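2 min read

Homine community arts programme receives funding for new studio

September 28, 2021

The Homine community arts programme has been awarded a grant to convert the former Vanags printworks into a shared studio and rehearsal space. The award was confirmed by the Bristeo Foundation, which supports small arts bodies in the region.

The building will offer 400 square metres of floor space across 2 levels. The ground floor will be given over to printmaking and ceramics, with music and theatre groups using the rooms above. Work on the roof and the heating began in May and will continue through the winter.

Lihua Hou, director of Homine, welcomed the decision. "Our groups have met in borrowed halls for many years," she said. "A permanent home will allow them to store their work safely and to plan a full season."

The programme currently has 100 regular members and expects the number to rise once evening classes begin. Membership fees will remain unchanged – a condition of the award. The Clasamon youth theatre will be the first resident company and will have use of the upper rooms on weekday evenings.

Groups wishing to apply for studio time should write to the Homine office. Applications from outside the district will also be considered. 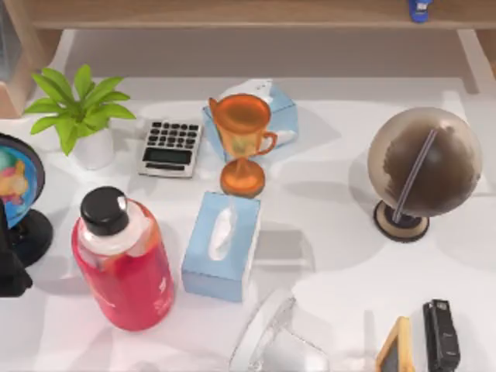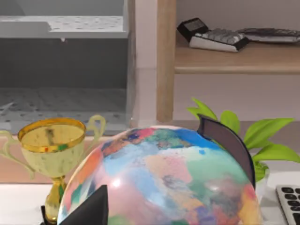 Computer-rendered views: a tabletop with a potted plant and calculator (first), and a globe beside a gold trophy cup (second).

We use cookies to improve your experience of this site. By continuing to browse, you agree to our use of cookies.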